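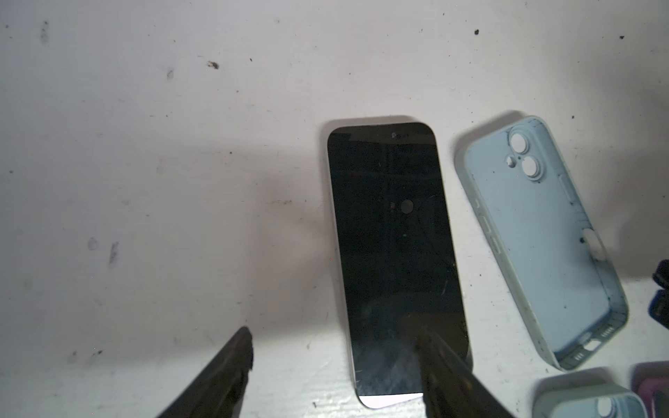 Ok-hee Choo

April 7, 2018

Notes on sizing baby knitwear, because I keep getting the same messages. Measurements are from my own tape, garment flat, unstretched.

Age labels are close to useless. I measured two cardigans both marked 3–6 months, one from Demgate and one from Grenumeo. The chests came out 46 cm and 50 cm. Go by chest and by length from nape to hem.

Length matters more than people expect in a romper. The Galang ribbed one has 2 cm of turn-up at each ankle, stitched down at the side seam only. Unpick four stitches and you get another month or so out of it.

Fibre content next. The Drasden bonnet is 88% cotton, the rest nylon and a little elastane. It holds its shape after washing. The all-cotton version went slack at the brim by the third wash and had to be threaded with ribbon.

Merino: wash cool, wool setting, low spin, dry flat on a towel. A 30 degree cotton cycle is not the same thing — the drum movement does the felting as much as the heat does.

Buttons. Pull each one firmly before first wear. If it lifts from the cloth, sew it again with doubled thread and a small backing button on the inside. I do this on every cardigan now, new or secondhand.

Poppers on thin jersey want a strip of tape behind them. Run a finger along the inside of the placket. If you feel only one layer, expect a tear at the lowest popper first.

Hats: measure round the head just above the ears and take off about 20 mm for rib, less for stocking stitch. Ties should be short. Mine come off altogether before a nap, hat included.

Tights run small in both Demgate and Galang. Size up and fold the waistband over once.

Question from yesterday on dyeing a stained christening slip: polyester lace will not take a cotton dye, so the trim stays white and the body changes. Test the inside hem first.

Sleeve lengths still to come. I have the October coats left to measure.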